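Leave the Floor Alone

My brother-in-law wants to put gray carpet over his floorboards, and I have been grumpy about it for a week. He got a quote for 675 dollars, fitted, and he thinks that's a bargain. I think it's a crime!

I grew up on carpet, so I know what I'm talking about. It eats crumbs, it holds on to the smell of every dog you ever loved, and you can't push a chair across it without a fight. Bare wood gets scratched, sure. My own hallway has a gouge from when we dragged the piano in (my fault, I was steering), and I'm fond of it now. 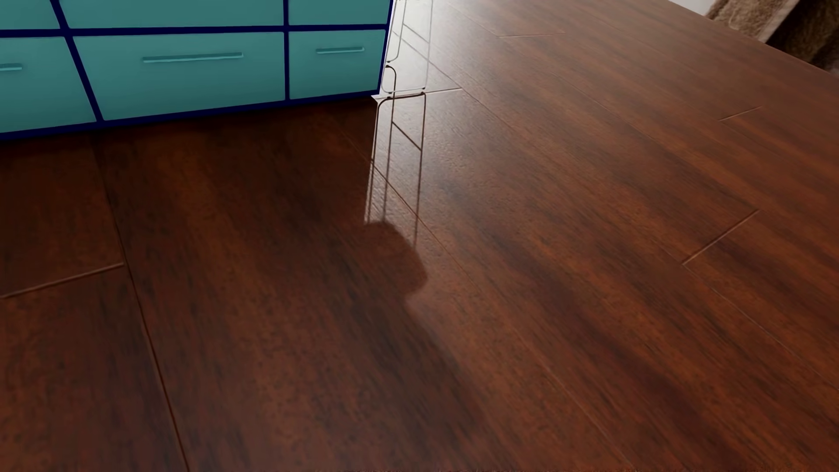

Reddish-brown planks and teal drawers, a pairing I'd happily live with.

People tell me wood is cold and noisy. Fine, buy slippers. Buy a rug, even, one you can roll up and beat on the porch when company's coming. My friend Ese Haruna has had the same one for years and it has moved house with her twice, which is more than you can say for anything glued or tacked down.

So Teguh, if you're reading this, cancel the fitter. Spend the money on a decent sander rental and I'll come over in February and help. You're buying lunch.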